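January, ten past six, kettle on for the third time. 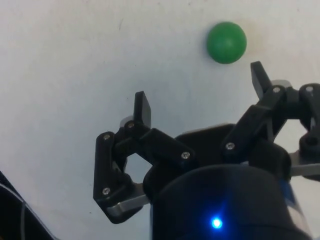
*Green ball, fingers open, from the wrist camera.*

Episode 332 for the green ball today, which sounds like progress until I look at the target. Kiani wants 3124 before they'll train anything on it. I did the division on the back of an envelope at lunch and then put the envelope in the recycling.

The job, for whoever I am when I reread this: drive the gripper over to the ball, close it, lift, put it down somewhere else, press the pedal, begin again. The ball has one talent, and it is rolling. Come down a shade too far to one side and the finger nudges it, and off it goes across the white with me trundling after it like someone chasing a hat. Those get marked as failures. I used to bin them, but Rindalero wants them kept with a note, so now I write "ball left" in the notes field. It covers most situations.

Good morning, on the whole. The first 8 went in without a hitch and I became rather pleased with myself, so the ninth took four attempts. My trouble is still the approach. I hover. I get close with the fingers wide open and then dither, and all the dithering is recorded at full rate, so some future machine will learn to pick up a ball by first having a small crisis of confidence. Darnine's guidance says "move with natural intent". I've no idea what mine looks like. Probably like someone trying to get a pea out of a glass of water.

Must wipe the white surface before the next batch. It has smudges, and there's that little dark line which I tried to blow away on two separate occasions. If the model ends up thinking the line is important I'll have to own up.

Vitus fell over just after two. The recorder stopped, the arm didn't, and I did a really lovely pick, easily the best of the day, for no audience at all. Restarted it and lost 6 episodes from the buffer as well. Wrote it up in the log in a calm tone. Moved the start position a bit while I waited, as I'd noticed I keep setting the ball down in the same comfortable spot, and the whole point is that it shouldn't be in the same spot. Far corners tomorrow. I hate the far corners – the wrist goes stiff out there and so does mine.

Dreamt about the pedal again last night. My foot was going when I woke up.

Tomorrow: wipe down, check the buffer setting, far corners before lunch while I still have patience. Buy milk. Ask Kiani if the blue ball is still planned, and try to sound neutral about it.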